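Student Project Report: Should the Dulville Lab Buy Its Own Pair of Hands?
May 27, 2023

Our assignment was to plan an equipment purchase for next year and defend it. The department is leaning toward the Mondine hands, and we were asked to check whether shared lifting of furniture is a good enough reason to spend the money. We started out doubtful and we mostly still are.
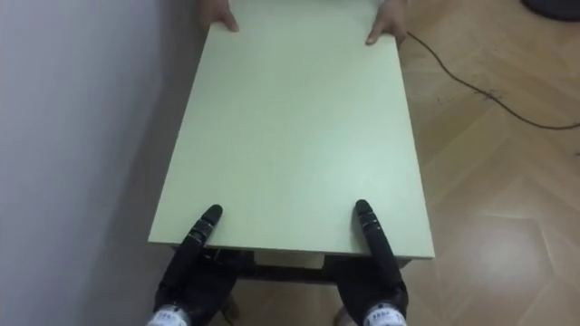
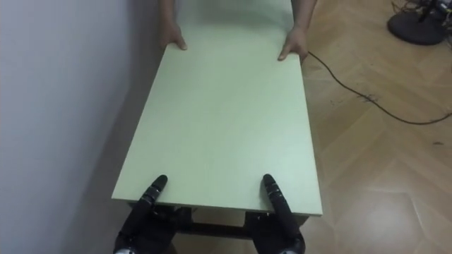
Figures 1 and 2. Shared hold on the green-topped table, robot hands at the near end, a person at the far end.

The sales sheet from Stekeck talks about "team carrying." Fine, but a person still has the other end. Two students can move a table for free, so the carry alone can't justify a purchase.

What bothers us more is the quote. It covers the hands and nothing else. Spare fingers are listed at $76 each with no word on how long one lasts. The service plan is $1000 a year and does not start until August. Ifans offers a cheaper plan, but it leaves out the wrists.

Our budget request:
Service plan, one year: $1000
Spare fingers, two: $152
Cable covers for the floor: $50
Grip pads: $30
Total, before the hands: $1232

We recommend renting for one term and keeping a log of every repair. If Stekeck won't put finger life in writing, we would not sign. We did not price insurance, and someone should.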